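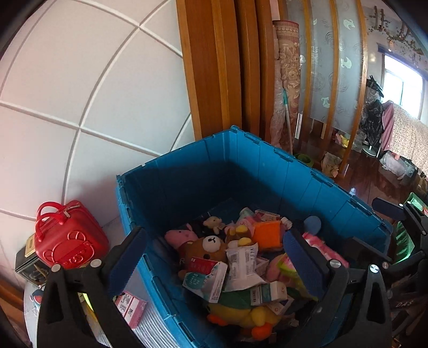

Section 6. Filling and Sorting Mixed Bins

6.1 Purpose

This section covers the filling, sorting and closing of mixed bins at the Plalotdale site. A mixed bin holds soft toys together with small cartons, pouches and packets that have not yet been assigned to a shelf. It applies to all Judik bins in Hall B and in the Moldovan annex. Bins that hold a single kind of item are covered in Section 5.

Staff who have not completed the bin handling briefing may sort items at the table but may not lift or stack bins.

6.2 Before You Begin

The following should be at the sorting table before a bin is opened:

– one empty bin for soft toys
– one empty bin for cartons and rigid containers
– one shallow tray for pouches and packets
– a roll of Bemberg shelf labels and a black marker
– Form 471 (Mixed Bin Record)
– a lint roller and a dry cloth
– clear bags in the small and medium sizes

Check that each empty bin is free of cracks, especially at the corners and along the hinge side. Run a hand along the inside walls. Grit and scraps of tape collect between the ribs and are easily missed by eye.

CAUTION: Do not use a bin with a broken or missing hinge tab. The lid may close but will not carry the weight of a second bin. Mark the bin with red tape and place it by the annex door.

6.3 Filling a Mixed Bin

1. Place the bin on the floor or on a low platform with the hinge side facing away from you.

2. Put heavy and rigid items in first. Boxes with flat sides go against the end walls. Containers with screw caps or press-on lids stand upright wherever the height of the bin allows.

3. Place flat cartons next, on their widest side. Cartons with a window or a thin front panel should face the wall of the bin.

4. Add soft toys. They may be laid in any direction and may be pressed lightly into gaps, but they should not be folded at the neck or forced under a carton.

5. Lay pouches and packets on top or along the side walls with the printed label facing up. If a label has a barcode, leave the barcode uncovered.

6. Stop filling when the contents reach the fill line or when the bin weighs 60 pounds, whichever comes first. At sites where the fill line has worn away, leave one hand's width of space below the rim.

Note: A bin filled mostly with plush toys will reach the fill line long before it reaches the weight limit. Do not compress the contents to make room for more.

Note: Bins from the evening drop-off are often filled in no particular order. They do not need to be repacked before sorting. Proceed directly to 6.4.

6.4 Sorting a Mixed Bin

1. Write the bin number and the time at the top of Form 471. The bin number is on the short end, below the handle.

2. Look over the contents before moving anything. If there is leakage, a strong odor or broken glass, stop and follow 6.7.

3. Remove loose pouches and packets first and place them in the tray. Small packets slide down between larger items once sorting is underway, and it saves time to take them early.

4. Remove soft toys one at a time. Take each toy by the body. Ears, snouts, ribbons and sewn-on features are not to be used as handles.

5. Inspect each toy as described in 6.5 and place it in the soft toy bin, or set it aside.

6. Remove cartons and rigid containers. Keep each one level until the closure has been checked.

7. When the bin appears empty, tilt it toward the light and check all four corners. Small items lodge there.

8. Wipe the inside of the bin with the dry cloth and return it to the rack with the lid open.

9. Enter the totals for each group on Form 471. Use one line for each group. Sets that are tied or taped together count as one item.

6.5 Inspecting Soft Toys

Each soft toy is checked for seams, fastened parts and surface condition.

Seams. Turn the toy over and look at the back, the underarms and the base of each foot pad. A gap that will admit the tip of a pencil is an open seam. Toys with open seams go to the repair shelf.

Fastened parts. Press eyes and noses with the thumb. Any hard part that moves in its socket is a reject, regardless of the age range printed on the tag. Embroidered features need only be looked at.

Surface. Light lint may be removed with the roller. Toys with stains or matted patches are placed in a medium clear bag and sent to cleaning. Pale toys — cream, white and light pink in particular — should be checked under the table lamp, as dust from cardboard does not always show under the hall lights.

Tag. If the sewn-in tag is missing, write NT on the line for that toy. A missing paper tag is not recorded.

Toys of the same animal are not to be treated as matching. Two brown bears may come from different ranges and carry different stock numbers. Match by the tag only.

6.6 Inspecting Cartons, Pouches and Packets

Cartons. Check both end flaps. A carton that has been opened and closed again is recorded as opened, even if the contents are complete. Crushed corners are acceptable if the flap still holds.

Cylindrical containers. Check that the cap is seated evenly and that any seal under it has not been lifted. Do not unscrew a cap to look inside. Hold the container upright and wipe the base before placing it in the bin.

Sealed pouches. Press gently on the face of the pouch and listen for escaping air. A pouch that does not hold its seal goes into a small clear bag, which is then labeled. The text on some pouches is printed in light gray and can be hard to read; move to the table lamp and copy the item code exactly as printed. If the code cannot be read in full, write the part that can be read and put a dash for each missing character.

Packets. Patterned or brightly colored packets often have the product name on one side only. Turn each packet over before recording it as unmarked.

Loose wrapping. Crinkled film, tissue and empty sleeves are thrown away after they have been opened out flat. Small parts have been lost in tissue in the past.

6.7 Items to Be Set Aside

The following are not sorted into any bin. Place them on the gray shelf behind the table and describe them in the Remarks column:

– anything leaking, or sticky to the touch
– items containing batteries that cannot be removed
– food of any kind, sealed or not
– medicines and supplements
– items with no marking whose use is not clear

CAUTION: If a container has leaked inside a bin, close the lid and move the whole bin to Bay 17. Do not remove the remaining contents. The shift lead will decide which items can be cleaned.

The gray shelf is cleared on Thursday. Items recorded after 11 a.m. on that day are held until the following week.

6.8 Closing, Labeling and Stacking

1. Confirm that nothing stands above the rim. Soft toys that spring back after being pressed down should be taken out and laid flat in a new position.

2. Close the lid fully. If the lid stands open at one corner, do not push it down with the knee or foot. Open it and look for a strap, a tag or the edge of a packet caught in the hinge.

3. Apply one Bemberg label to the short end, to the left of the handle. Write the group (SOFT, RIGID or MIXED) in capital letters. Remove the old label completely before applying the new one.

4. Lift with two people when the bin is above half the weight limit or when it must go higher than the second level.

5. Stack filled bins no more than four high, with all hinge sides facing the wall.

Note: A bin that is still to be sorted keeps its MIXED label and is never stacked underneath a sorted bin.

6.9 Common Problems

The totals do not agree with the drop-off slip.
Check the tray first, then the corners of the emptied bin. If the difference remains, write both totals on Form 471 and initial the line. Do not change the drop-off slip.

A soft toy is wedged under a carton.
Lift the carton. Do not pull the toy free.

The bin will not separate from the one it was nested in.
Set both on the floor, hold the lower bin steady and turn the upper one slightly from corner to corner. Bins stored in the annex during cold weather may need to stand in Hall B for an hour first.

A label will not stick.
Wipe the end of the bin with the dry cloth and try again on the smooth area. Bemberg labels do not hold on the ribbed surface.

The lid closes but rises again.
The bin is overfilled. See 6.3, step 6.

6.10 Records

Completed copies of Form 471 are kept in the binder at the end of each sorting table until the close of the month and are then sent to the stock office. A form with no entry in the Remarks column must have a line drawn through that column. Forms damaged by moisture are copied out by hand, and the original is attached.

Questions regarding bins that belong to the Moldovan annex should be directed to the annex desk. Requests for replacement Judik lids and hinge tabs are made on the supplies sheet described in Section 9.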